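4.3 Registro de episodios de separación de prendas

Esta sección describe el procedimiento para registrar episodios teleoperados con dos brazos sobre ropa amontonada, conforme al protocolo Zultow.

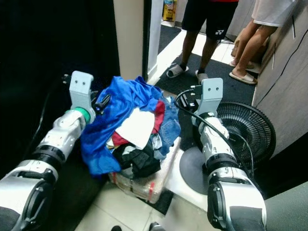
El conjunto de referencia contiene 457 episodios válidos. Los episodios nuevos solo podrán incorporarse a dicho conjunto si se han obtenido siguiendo los pasos que se indican a continuación.

Requisitos previos

Se requieren 2 personas: quien opera los brazos y quien supervisa la parada de emergencia. La calibración de las pinzas deberá haberse completado según la sección 3.2.

Procedimiento

1. Encienda el controlador y espere a que ambos brazos alcancen la posición de reposo.
2. Forme un montón con prendas de distinto color y tejido, sin doblarlas. Incluya al menos una prenda de tejido liso y otra de tejido grueso, como la tela vaquera.
3. Compruebe en la vista de cabeza que el montón y las dos pinzas resultan visibles.
4. Inicie la grabación en el programa Niltley y asigne el identificador del episodio.
5. Aproxime una pinza a la prenda superior, ciérrela sobre un borde libre y eleve el brazo a velocidad reducida.
6. Si la prenda arrastra otras, sujete estas últimas con la segunda pinza antes de continuar la elevación.
7. Deposite la prenda en la zona de destino y abra la pinza.
8. Detenga la grabación cuando ambos brazos hayan vuelto al reposo. La duración habitual es de aproximadamente 15 segundos por prenda.

PRECAUCIÓN: No introduzca las manos en el área de trabajo mientras los motores estén activos. Mantenga los cables fuera del recorrido de los antebrazos.

Nota 1. Los intentos fallidos de agarre no se eliminan. Deben etiquetarse como «reintento», ya que el método Haddad los utiliza para estimar el punto de contacto.

Nota 2. No modifique la iluminación ni la altura de la cámara entre episodios de una misma serie.

Validación

Cada serie será revisada por Zohreh Karimi o Géza Dobos. Se rechazarán los episodios con pérdida de fotogramas o con desfase entre la imagen y las posiciones articulares. Las series aceptadas se transfieren al servidor Plodton cada viernes; las rechazadas se conservan en la carpeta local hasta su repetición.

Para la configuración de los umbrales de fuerza, consulte la sección 4.4.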